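Home Galleries Rooms Tables & Chairs Storage Letters Contact

The Ground Floor at Mernby: What the Planner Promised and What Is There

2 Apr 2021

I was asked to put up a gallery of the ground floor at Mernby now that it has furniture in it. I agreed on the condition that I could write my own captions. The planner, a firm called Nogueira, supplied a set of its own, and they used the word "effortless" four times. I have lived around furniture for most of my life and have yet to meet any that was effortless, least of all on moving day.

The facts first. The floor measures 518 square feet if you leave out the step and the bit under the upper level. The plan cost $332, which bought a drawing, a shopping list and one visit. Yesenia Quintero picked most of the pieces and stands by them. Vasilică Bălan carried most of them in and has a different opinion of the glass.

The window side

Nogueira's drawing shows this end of the floor as a "light-filled quiet zone." There's daylight, I'll grant that. It comes from the tall window with the dark frames, and it was coming through that window long before anybody paid for a drawing. The roller blind on the white wall is pale, and drawn down it still lets a thin strip of light past one edge. The sales sheet said full coverage. I have never seen a roller blind give full coverage unless it was mounted outside the recess, and I said so at the time.

Window side: three-tier cart with a gold-colored frame and brown shelves, chair with a zigzag knit over it, blind down.

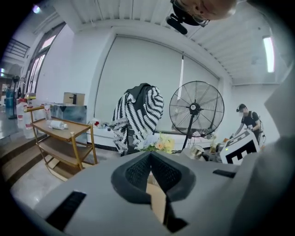
My doubts about rolling carts go back years. The pitch is that you wheel the thing to where you need it, and then wheel it back. I've owned two. Both were wheeled into a corner on the first day and stayed in that corner until I gave them away. What a cart is good for is being a small bookcase you can sweep behind, and if you buy one on those terms you won't be let down. Yesenia says hers will move. I've asked her to let me know when it does.

The other trouble is the top shelf. Whatever you had in your hand when you came in ends up on it, and after a month you have a shelf of things that belong in other rooms. The planner's answer was to buy matching bins from a line called Vukau for all three tiers. Matching bins only hide the problem, and then you have to remember which bin it's in. We skipped them. A plain cardboard box has done the same job in every house I've lived in, and when it gets tired you flatten it.

As for throws on chairs, I used to be against them. A knitted one slides off the first time you sit down and you spend the evening hauling it back up. But a black and white zigzag does at least stop a white room from looking like a dentist's, and I've quit complaining about it. It can stay until somebody wants to wash it and finds out what the label says.

The shopping list also called for a rug on this side. I don't see it. On a polished floor a small rug is a thing to slip on, and a big one covers up the only part of the room that was already finished. Yesenia and I agree on that, which doesn't happen often.

The glass table

Now the piece everybody asks about. It was the most expensive line on the list, and the list gave it a paragraph of its own: "visually weightless." It may be weightless to look at. Vasilică had one side of it coming over the step and he would like a word with whoever wrote that.

My objection to glass was never the looks. A clear top shows you everything underneath, so you had better like the base. This base is a broad beige disc with a chrome hub, and I like it more than I expected to. The gold-toned rim is thin enough that it doesn't shout. I had been afraid of something thicker, going by the catalog.

Then there's glare. With a glass top you are buying a second set of lights, at waist height, whether you want them or not. Sit down to read at one of these on a bright day and you will shift your chair until you've found the one spot where the page isn't washed out. The catalog photographs never have that problem, and I'd like to know what they did about it.

Round glass table with its chrome hub and beige base, and the pale yellow roses that everyone says make the room.

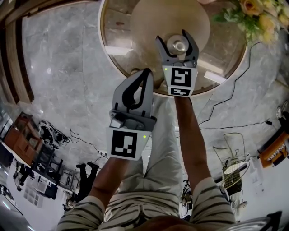
Is a round table really better than a rectangular one in a room this size?

It depends on where people walk. A round top has no corners to catch a hip, so it suits a table that stands out in the open, but it wastes space if you push it against a wall. Measure the walkway first and choose the shape afterward.

Yesenia's case for round was that people talk across it more easily. I can't say I've noticed. People who want to talk manage it at a rectangular table too, and at a bus stop.

About the roses: yellow was a good choice, and flowers were not my idea of a furnishing, but the planner had an artificial arrangement on the list that I was glad to see struck off. Fake flowers collect dust and you can't wash it out of them.

For cleaning we were told to buy the Bana glass kit, a spray and three cloths in a pouch. I asked what was in it that wasn't in a bottle of vinegar and water, and got a leaflet. We'll try the vinegar first. If it streaks I will report back in April's letters column and eat my words there.

What it came to

The full list as drawn up by Nogueira, with the bins, the rug, the artificial arrangement and the glass kit, was $963 on top of the fee. We spent less, and I'm not convinced the room is any worse off. Yesenia thinks the bins would have been worth it. She's welcome to buy them. I still want a proper hook by the door and a shelf that is fixed to something, and neither one was on the drawing.

Letters about tables may be sent to the usual address. Please don't send me pictures of your carts unless they're in motion.

Contact the editor | © 2021 Mernby Rooms | Back to top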